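Foro de ayuda Telanow > Manipulación > Percepción y control

La pinza va siempre al compartimento equivocado cuando muevo la bandeja

cable_morado

Hola a todos. Llevo dos semanas peleándome con una celda de dos brazos que clasifica bloques de juguete por colores en una bandeja blanca con separadores. El planificador es Orkari, la percepción es un nodo nuestro que segmenta por color y ajusta un rectángulo al borde de la bandeja. Con la bandeja recta todo va como la seda. En cuanto la giro un poco, el brazo izquierdo suelta el bloque verde donde le parece, y lo que le parece suele ser encima del separador.

He grabado 807 intentos. De los que tienen la bandeja girada, 594 acaban con el bloque fuera de su compartimento, cifra que mi jefe ha descrito como "interesante". Lo raro es que la pose estimada con la cámara fija parece correcta cuando la dibujo encima de la imagen. El lío empieza al refinarla con la cámara de la muñeca, que desde su posición de observación solo pilla un extremo de la bandeja. 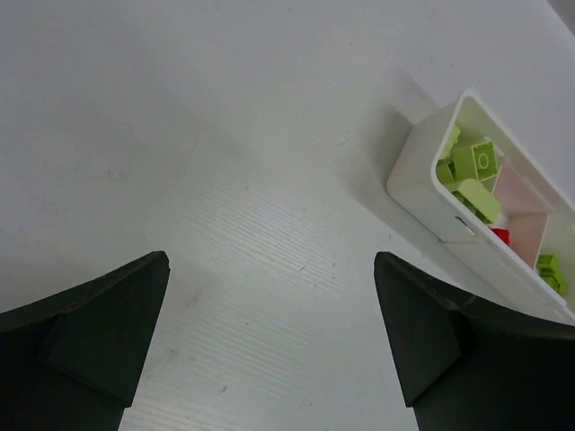
El refinado busca las cuatro esquinas del borde superior y, si no las encuentra, se las inventa con un entusiasmo admirable. He subido el umbral de confianza, he bajado el umbral de confianza y he recalibrado la muñeca (error de reproyección decente). También he probado a promediar 17 lecturas seguidas, con lo que ahora se equivoca igual pero más despacio.

¿Alguien ha conseguido refinar una pose con un objeto a medio ver? ¿O tiro el refinado a la basura y me fío de la cámara fija?

Editado: uso la versión de Orkari que viene con el paquete de junio, por si importa. Y no, no puedo pegar la bandeja a la mesa, ya me lo han propuesto en la oficina tres veces.

tornillo_pasado_de_rosca

A mí me pasaba algo parecido y era el driver. Reinstala todo y prueba.

cable_morado

Reinstalado. Ahora tengo el mismo error con la configuración de fábrica. Gracias.

matriz_singular

El problema está en lo que le pides al refinado. Con un solo extremo a la vista, el ancho de la bandeja y el ángulo los puedes sacar bastante bien, pero si el ajuste deja libres también las dimensiones, se encoge el rectángulo hasta que le cabe en la imagen y te desplaza el centro. De ahí que el bloque caiga en el separador: la orientación seguramente es buena y la traslación a lo largo del eje largo es una fantasía.

Yo haría lo siguiente.

Fija las dimensiones de la bandeja. La has medido alguna vez, supongo; si no, un calibre y dos minutos. En el ajuste solo deberían quedar x, y y el giro.

Usa la pose de la cámara fija como valor inicial y también como término de regularización, con poco peso en el giro y bastante en la traslación. En Orkari eso va en el bloque de priors del estimador, que por defecto está vacío y no avisa de nada.

Cambia esquinas por aristas. Una esquina redondeada de plástico blanco sobre una mesa casi blanca es un mal sitio donde apoyar la fe. Las aristas largas del borde aguantan mejor, y si solo ves una, al menos te ata el ángulo. Ojo con las sombras junto a las paredes: el detector de bordes las adora. Filtra por gradiente o mete profundidad si tienes.

Y comprueba la simetría. Un rectángulo girado 180 grados es el mismo rectángulo, pero tus compartimentos no son los mismos. Si en algún cuadro el ajuste salta a la otra solución, el verde se va con los rojos. Para romper la ambigüedad te vale el contenido de los compartimentos, mientras haya algo dentro.

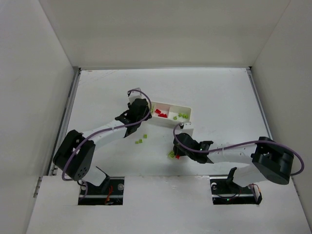

Última modificación de esta respuesta: junio, 17:32

Añado una cosa que se me quedó fuera. Con los dos brazos sobre la mesa, la vista fija tampoco es inocente: el cuerpo de una pinza tapa sin problema el extremo de la bandeja. Si tu nodo publica la pose en cada cuadro, parte de esas poses se calculan con el brazo delante. Congela la estimación cuando la pinza proyectada en la imagen se solape con la caja de la bandeja, y vuelve a estimar cuando se aparte. Como ya tienes la cinemática, la máscara del brazo te sale casi gratis.

Para mirarlo con calma, reproduce la grabación en el visor de Tedesco con las dos poses superpuestas, la fija y la refinada. Si divergen a lo largo del eje largo y coinciden en el giro, es lo que te digo. Si divergen en todo, revisa las marcas de tiempo antes de tocar nada más. Yo perdí una tarde entera optimizando una función de coste preciosa con imágenes que llegaban con 32 milisegundos de retraso.

cable_morado

Divergen en el eje largo, clavado. Las dimensiones estaban libres, efectivamente, con un comentario mío al lado que dice "fijar luego". Las fijo, pongo el prior y vuelvo a lanzar la tanda de la bandeja girada.

plan_b_siempre

Otra opción es el módulo de bandejas de Trometti, que trae el modelo hecho y te pide solo las medidas. Tiene el inconveniente de que llama "norte" al lado corto y la documentación no dice a cuál de los dos. Si al final lo usas, pon una pieza roja en un extremo y apunta en un papel lo que sale.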